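Jatgate: a two-arm sorting bench in a shared workshop
Speaker notes, Meltard open evening, 22 April 2023

Slot is 20 minutes including questions. Skip the kinematics section if the previous talk runs over.

1. Opening

Say what Jatgate is: two arms facing each other across a white table, one bin, small household things to pick up and put in it. Built in the back room at Meltard. The building is from 1946 and the floor is not level, so the table was shimmed before anything was bolted to it. Mention the shims early; people ask.

State the goal plainly. Pick an item on one side, pass it across or drop it in the bin, repeat without a person touching anything. Passing across is not reliable yet. Come back to that in section 5.

2. Camera at the wrist

Explain the choice. An overhead camera was tried first and the arm blocked its view at the moment of the grasp. The wrist camera always has the fingers in view, and the fingers are also a free alignment check. If the pads move in the image when the gripper has not been commanded to move, the bracket has slipped.
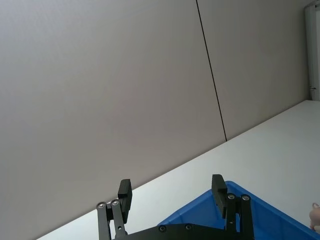 Wrist camera, gripper open. Bin at lower right, table edge and wall behind.

Points to make on this slide:
The view is tilted. The far edge of the table should be used as the reference for roll. The correction is done in software; the bracket was left as it is.
The base plate and linkages take up a good part of the lower image. Mask them before running any detection. Before the mask was added, the detector reported the pivot bolts as objects.
The wall is plain on purpose. The panel seam stays in because it is a useful vertical line.
Blue bin on white table: easy to segment by color. A white bin was rejected on the first day.

Do not spend more than two minutes here.

3. Cabling

This cost the most time in the whole build. The first cable was cut to length with the arm straight. When the wrist turned, the cable pulled on its connector and readings dropped out. The dropouts looked like a software fault and were treated as one for most of a week.

Rule now in use: leave a loop, then turn the wrist through its full range by hand with the power off, and watch the loop at both ends of travel. If it goes tight or can catch on a finger, start again.

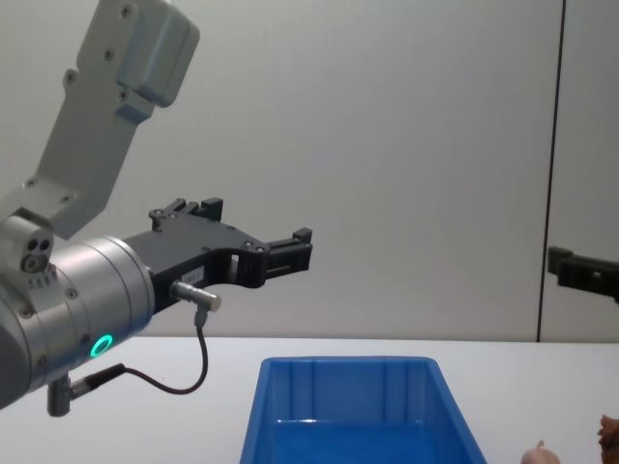 A side-entry connector is worth the extra trouble. It keeps the cable off the front of the gripper, but it also means the loop hangs below the wrist, and low moves over the bin have to allow for it. The planner treats the loop as a solid box that extends 50 mm under the wrist. Crude, and it has worked so far.

Cable came from Altıntaş, a surplus counter two streets away. Bring the offcut and pass it along the front row.

4. Software

Altance is the sequencer written for this bench. One process per arm, plus a third that decides whose turn it is. Only one arm may be over the bin at a time. The lock is held until the arm is back above a fixed height – releasing it on gripper open was too early and the fingers touched once. Show the log of that run, not the video; the video is too dark to be useful.

Speed is limited to what a person can step away from. Do not give a number, the limit is set per joint and the question always turns into an argument about tool speed.

5. Results so far

Up to 170 picks in one session before something needed a hand. Most stops were round items rolling off the pads. Soft items are fine. Lumpy ones depend on which way up they land.

Handover between the arms: both grippers have to agree on where the object is, and each arm's calibration carries its own error. With errors added together, one finger arrives early and pushes the object out. Compliance in the pads would help. Foam pads are next on the list, planned for May.

6. Questions likely to come up

Why two arms for one bin? The handover is the part under study. Sorting alone could be done with one.

Can other members use it? Yes, after the induction. The stop button is tested at the start of each session by the person operating, and the result goes in the bench book.

Is Altance available? The source is on the workshop server. Installation notes are incomplete past the calibration step.

Leave the last slide up with the bench booking page. Power off both arms before people come up to the table.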